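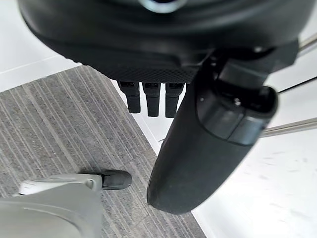 Robot Hands, Handout 7

Okay, grasping week! I love this one. Before you touch any code, hold up your own hand and pick up a pen – slowly – and watch what your thumb does. It's doing most of the work, right? Keep that in mind when you set your thumb angle in the Clastanholm notebook.

Each team gets 20 minutes on the hand and 11 grasps to log. Start with the slow speed setting, please (I mean it).

Write down the misses too, they're the fun part. Logs go in the Yeoh folder by August 25, 2025.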